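# Reading Logs and Time Spent Reading at Home in Grades 1 and 2

Course project report, Early Literacy Methods

## 1. Purpose

The project compared two ways of recording home reading: a paper log that asks for minutes, and a paper log that asks only for the title of the book. Both versions were used by families at Nadthorpe Elementary during February. The question was whether the format changes how often a family fills in the log and what kind of book gets written down.

Earlier coursework covered reading aloud in class. Home reading was outside that unit, and the school had no data on it beyond the monthly sheets returned to teachers.

## 2. Participants and materials

Families of 44 children took part. The children were in grades 1 and 2 and came from two classrooms. One classroom received the minutes log, the other the title log. Assignment was by classroom, so teacher effects cannot be separated from format effects.

Both logs were printed on a single sheet with one row per day. The sheet went home in the Gellow folder, the take-home folder the school already uses for notices and spelling lists. Instructions were limited to two lines:

- Fill in a row on any day your child reads or is read to.
- Leave the row blank on other days.

Books came from home or from the classroom bins. The Toma readers, a leveled set owned by the school, were available to both classrooms. No reward was offered.

## 3. Procedure

Logs were sent home on the first school day of the month and collected on the last. Each filled row was entered in a spreadsheet as one entry. Titles were coded as picture book, leveled reader, chapter book, information book, or other. Comics and children's magazines were coded as other. Where a title could not be read, the entry was kept and the type was left blank.

A row with a check mark and nothing else was counted as an entry in both groups. This rule was set before collection.

## 4. Results

The returned logs held 267 entries in total. The title group produced more entries than the minutes group. In the minutes group, most rows gave the same number, 15 or 20, which suggests that families wrote down the target they had in mind and did not time the reading.

Leveled readers made up 25 percent of the coded titles. Picture books were the largest type. Repeated titles were common, mainly among first graders, and two families asked in the margin whether a repeated book should be counted. It was counted.

Several entries fell outside the expected types: a cereal box, a bus schedule, the rules of a board game. These were coded as other. They came only from the title group, where the blank space seems to have invited them.

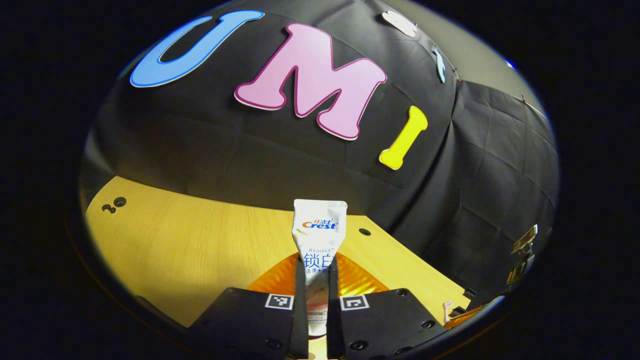
**Does reading the same book several times in a week count as home reading?**

Each rereading counts as a separate entry, and the log should have one row filled in for each day it happens.

## 5. Limits

The groups were small and the period was short. Logs are self-reported. Some sheets were filled in with one pen and one handwriting from top to bottom, and may have been completed in a single sitting. The Pever scale, used in class to rate text difficulty, was not applied because many titles were shortened or misspelled.

## 6. Next steps

A second round should switch the formats between the classrooms. The sheet should state the rereading rule in the instructions, and the coding list needs a separate category for everyday print. A short parent question about who did the reading, adult or child, would fit at the bottom of the page.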